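Stop cutting the interval

Wednesday night, Pakthorpe Playhouse, the touring musical everyone at work had been on about. Ninety-odd minutes on the website, no interval. Went in at half seven, came out with a dead leg and a strong opinion.

The show first, quickly. It's called Drustgate, it's set in a drowned mill town, and the songs are good. Two of them are very good. Maite Nieto sings the ferry number in the middle with hardly any band under her and you could hear the seats creak. Then she stops, there's a breath, and where any sane show would bring the lights up and let us go and talk about it, on comes the chorus with a comic song about eels.

Why? What was the hurry?

I know the arguments. Amos Kapoor, who directed it, told the local paper that a break "lets the water out of the bath". Fine. Some stories do want to be taken in one go. A short play, two people and a kitchen, go on, keep me there. But a musical is a big greedy thing and it was built with a hole in the middle. The first-act closer exists because of the interval. So does the gentle song that opens the second half while people are still finding there seats. Take out the gap and you've got two climaxes bumping into each other and a slow bit nobody can place.

And the last trains go at ten, I know, I catch one. Start at seven then.

Then there's money. The Playhouse holds 190. It isn't a big West End barn with 4000 tourists a week going past the door. Places that size live on ice cream and warm white wine. Ülle Vanags, who ran the bar there for years before she moved to the box office, reckons a decent interval on a Saturday brought in 200 quid more than selling drinks beforehand ever did. That's a follow spot hired. That's a trumpet player, nearly.

Also knees. Also bladders. My mother won't book anything now unless I ring up first and ask, and she used to go to everything. She saw Akande three times, all three hours of it, and would of gone a fourth. Two intervals that had! She still talks about the woman next to her who explained the whole plot wrong in the first one and apologised in the second. You don't get that with a straight run. You get strangers climbing over you in the dark during the ballad.

What I miss most is the arguing, though. You go in with a friend, you get halfway, you come out and one of you hates it. Yusri and I have had our best rows on that side staircase with the broken radiator. Sometimes he talks me round and I go back in and watch a different show. After Drustgate we just walked to the station, both a bit flat, and by then it was all over and there was nothing left to guess. 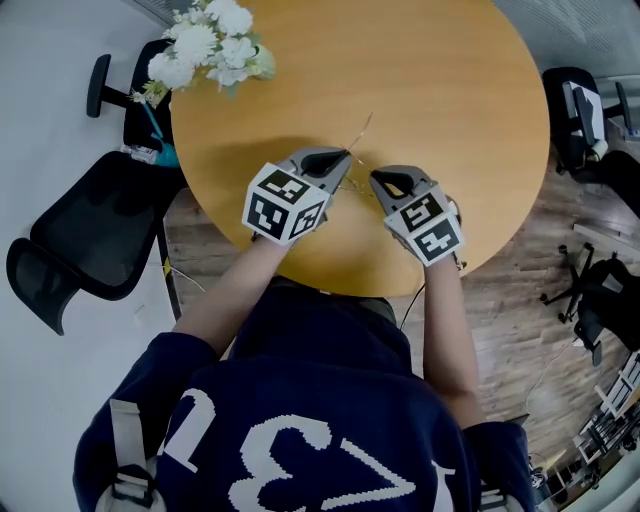 Arms on the table, number 3 on the sweatshirt.

The next one in is Urnon, in June, a new piece with a score by Amos Iwasaki. I've liked everything of his I've heard. Running time on the poster: two hours, straight through. Two hours! I've rung the box office to ask if that's a misprint and they're getting back to me. I'll book either way, probably. Aisle seat.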